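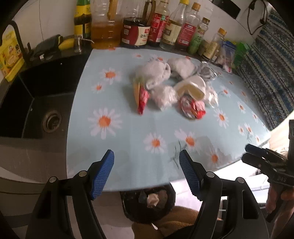
A reader in Follstead wrote in after my March column to ask why anyone would build a robot to clear a table when a person can do it in two minutes flat. Fair point! But two minutes, three meals a day, every day of your life? I'd like those back, please.

So for months now I've been working on Plimska, a two-armed tidying machine that lives half in my spare room and half on a bench at Siu, the shared workshop down the hill. The arms came as a kit from Fludar (mostly complete, bar 4 screws I never did find), and I've spent $1,368 so far, counting the power supply I fried.

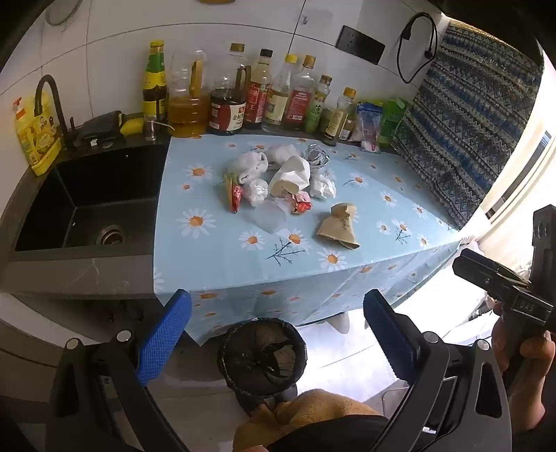 Bolting the arms together was the easy part. Teaching them is what eats my evenings, and it means doing the chore by hand with a pair of grippers, over and over, so Plimska has something to learn from. I started out with wooden blocks on a plain gray board, very neat, very scientific, and totally useless the first time it met real trash. A clear crumpled wrapper on a cloth covered in daisies is a whole different animal – the software saw flowers where I saw plastic, and the arm kept going for the petals.

Now I practice on the messy stuff, and I've logged some 1,801 tries, good and bad.

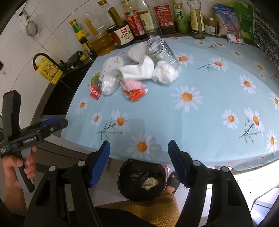 The bad ones stay in, by the way. I used to delete every fumble, and Plimska came out hopeless at fixing its own. With the fumbles back in the mix it will miss, back up and have another go, which makes me ridiculously proud. Tissue is still a pain. It squashes to nothing, so the motor thinks it's holding air and lets go.
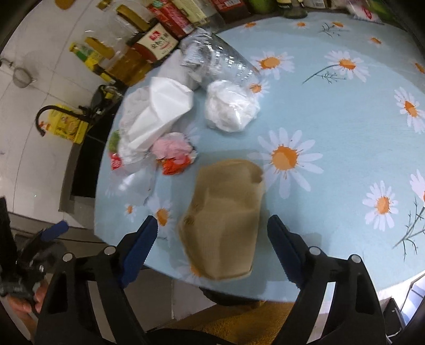
Brown paper bag, daisies and two blue finger pads.

Next month I'm swapping the wrist joints, if Fludar ever ships them, and moving the whole rig over to Siu. I may even get my spare room back.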